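Care of Riding Kit Between Meetings

Members of the Trisau track section are asked to clean and store their riding kit according to the advice on this page. The same advice applies to training nights at Arnach.

Kevlar suits. Brush off dried shale before any water is applied. Turn the suit inside out, close all zippers and wash by hand in cool water with a mild soap. Do not use fabric softener. Hang the suit in the shade from a wide hanger; a tumble dryer should never be used.

Boots. Remove the steel shoe and scrape the welt with an old table knife. Stuff the boots with newspaper and change the paper after 2 hours. Leather may be waxed once it is dry to the touch - the Oksanen tin in the kit room is available to all members.

Steel shoes. Rinse, wipe and apply a thin film of oil before hanging. Check the straps for cracks near the buckle.

Goggles and helmets. Lenses are to be rinsed under a running tap, never wiped while gritty. Helmet liners should soak for 15 minutes in warm water and be pressed flat in a towel. Solvents, stickers and paint must be kept off the shell unless the maker allows them.

Gloves. Wash them on the hands, as if washing the hands themselves, then dry them palm up on a rack.

Kitchen sinks are a poor place for this work. Shale settles in the trap and sets hard. A bucket and an outside drain are preferred, and the first rinse water should be left to stand before it is poured away.

Storage. Shelves in the Pivon store are for dry kit only. Each bag must carry a tag with the locker number; lockers 86 and 609 have new keys, which are held at the gate office. Damp kit left in a closed bag will be hung up by staff and the owner notified.

The store closes at 9:30 p.m. on race nights from April to August. Kit may be collected the following morning. 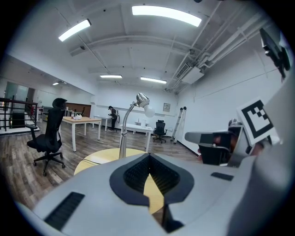

Fingers beside the grey and black plastic parts, with wood below.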